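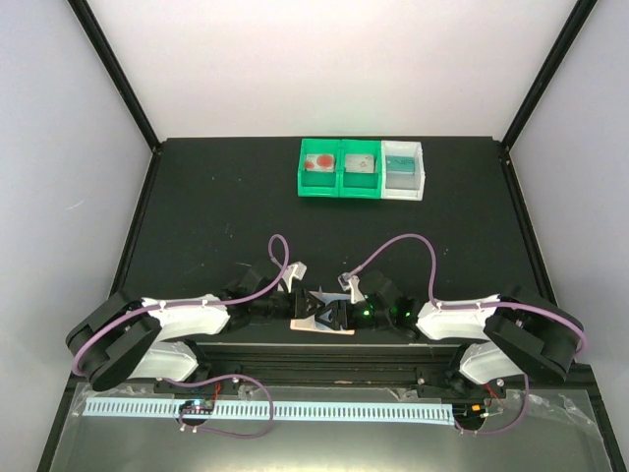 A handover is a separate task and should be tested as one

Most acceptance sheets for small two-armed cells treat a job such as card sorting as a single operation. The card starts on the table, it ends in a bin, and the sheet records pass or fail. I have filled in a good many of these sheets, and I now think the format hides the part that most needs a rule.

Sorting cards into three bins with two arms can involve up to four distinct actions: the pick from a flat surface, the transfer between grippers, the alignment over the bin, and the release. Each fails in its own way. A thin card lying flat on a hard table gives the fingers very little edge to work with. A card held in the air by one gripper gives the second arm a much better edge, but its position now depends on the error of both arms added together. A single pass mark mixes these up, and a cell that is poor at one and good at the others can look acceptable for months.

The draft guide circulated by Werkitz last June asks for 80 consecutive sorts with no more than 2 drops. I have no quarrel with the numbers. My objection is that the guide does not say where a drop must be recorded, nor whether a retry counts. In the Mokent trial, 13 cards were picked up again after slipping and then binned correctly. Under the draft wording all of them were passes. A maintenance engineer would want to know about every one.

I would make three changes. First, log each transfer between arms as an event with its own result. Second, count any second attempt as a failure of that step, even where the job as a whole succeeds. Third, fix the condition of the work surface. Dust and small specks on a matt black table are normal in use, and a test done on a freshly wiped surface says little about the cell after a week. The guide should state when the table is cleaned, and the sheet should say when it was last done.

Finger wear needs the same treatment. Printed fingers with visible layer lines have a texture, and that texture affects grip on thin stock. It also changes with use. Trovura replaces its fingers after about 2,000 cycles - a sensible figure for its own material and load, and of unknown value for anyone else's. A standard should require each site to set its own limit by measurement and write it down.

There is also the matter of clearance. When one gripper holds a card upright and the other waits above it, the gap between fingers is small, and a position error that would be harmless in open space becomes a collision. Minimum approach distance and closing speed should be stated for the transfer alone. A general speed limit for the whole cell is either too slow for the pick or too fast for the exchange. 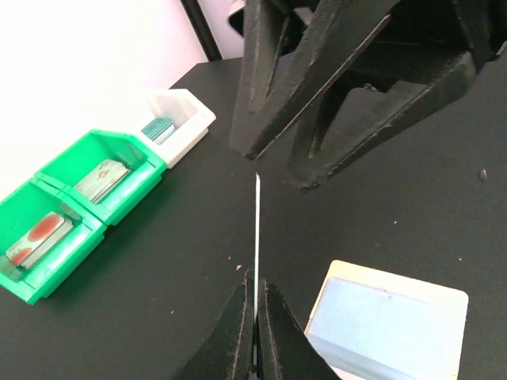

Bezerra takes the opposite view, and argues that step-by-step logging will double the paperwork for a machine that moves paper cards, with no gain in safety. The outcome is what the customer pays for, on this account, and the steps are the builder's own business.

The point about paperwork is fair if the log is kept by hand. It need not be. The controller already knows when each gripper opens and closes, and a time-stamped record of those commands costs almost nothing to store. Confirming that the card moved across is harder, and may need a check by camera or by finger position, but a cell that cannot tell whether it is holding anything has a fault worth finding before acceptance.

On safety I would agree that a dropped card hurts no one. The same test sheets, however, are copied for cells that handle glass slides and blades, usually with the title changed and little else. I would sooner have the stricter wording in place while the parts are still made of card. Comments on the Werkitz draft are open until the next revision, and the clause on retries is the one I would ask readers to look at first.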